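Filed under: Automation > People at Work

Print this article | E-mail to a friend

Teaching by hand at Prullix

Madhu Mathur spends most of her shift moving bottles on a store shelf without touching them. She works for Prullix, where she steers a robot by remote control so that it can learn restocking from her movements. She has recorded 538 runs since October.

"People think I write code," she said. "I pick things up and put them down. The software people take it from there."

The job sounds simple until the shelf gets crowded. Mathur said the reach matters more than the grip. If she swings in fast, the arm learns to swing in fast, and the next product over gets knocked down.

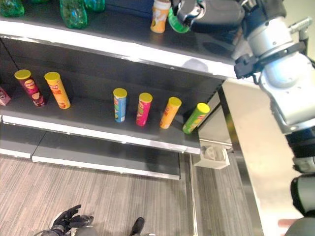 She throws out any run where she hesitates for more than 3 seconds. "It copies the hesitation too. We had a whole batch where it stopped above the bottle and waited, the way I did when I was new."

Bottles were her first task, and canisters came later. Tall canisters tip if the fingers close unevenly, so she comes down from above and squares up before closing. Bottles she takes near the cap.

Could she train it by moving the arm directly? Prullix tried that first. "You push the arm where you want it, and it feels natural for 10 minutes," she said. "Then your shoulders hurt and your runs get sloppy."

Her trainer, Geeta Rastogi, still prefers the direct way for short moves such as turning a label to the front. Mathur uses the controls for everything. She does 8 runs, takes a break, and checks them before starting the next set.

Comments (3)

Cathal H.: Do they keep the failed runs? We used ours to teach recovery.

Albertina Azevedo: The shoulder part is true. I lasted a week.

samah_a: Would like to know how long before it can do a full shelf alone.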